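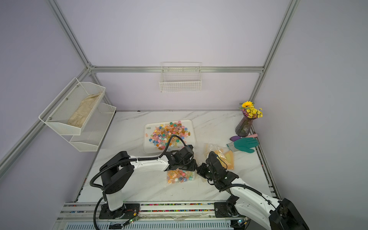 Bimanual candy bagging - left arm hesitates at the tray
Status: resolved, follow-up open
Opened by: Tharindu Bandara
4 min read
3 comments · 2 shares

Problem
The new policy runs both arms, but the left gripper stalls just beside the front edge of the tray whenever the right one comes close. It hangs there, twitches a little, then either goes in very late or gives up. 18 of 52 rollouts ended in a stall. The old single-arm policy never did this on the same candy.

Tried first
- Recalibrated both wrists. No change.
- Slowed playback to half speed. Still stalls, only slower.
- Swapped the gripper pads on the left. No change, and the old ones are back on.
- Checked the log for dropped commands. None. The policy is really asking for those tiny back-and-forth moves.

Comment from Begoña Ortuño
Look at the demos before you touch the hardware again. I went through the June set and there are two habits in it. Saturnino waits for the right arm to settle before he dips into the candy. Yuxi goes in at the same time. Near the tray the policy sees almost the same picture with two different answers, and I think it is averaging them. That would give you exactly this twitch!

Comment from Tharindu Bandara
Oh, this is a great catch. I split the demos by operator and trained two small policies overnight, everything else the same. Neither one stalled in 10 rollouts each. So it's the mix, and I'm so happy it isn't the wrist again.

Fix
We didn't want to throw away half the data, so Yuxi Shi added a one-bit label to each demo (wait / don't wait) and feeds it to the policy as an extra input. At run time we hold it on "wait". Retrained on the full set with Tredero, same seed. Stalls went from 18 to 1 in another 52 rollouts, and grasps on the lollipops look cleaner too - I didn't expect that part and would love to know why.

Still open
- The one remaining stall was at rollout 43, with the bag lying very close to the tray. Log saved under tray-stall-43.
- "Don't wait" mode is faster but we have only tried it a handful of times. Cayetano Gallardo wants a proper run of it.
- Write the label into the demo recorder so operators pick it before they start.

Leaving this ticket up until the recorder change is merged. Please add your own stall logs if you see any!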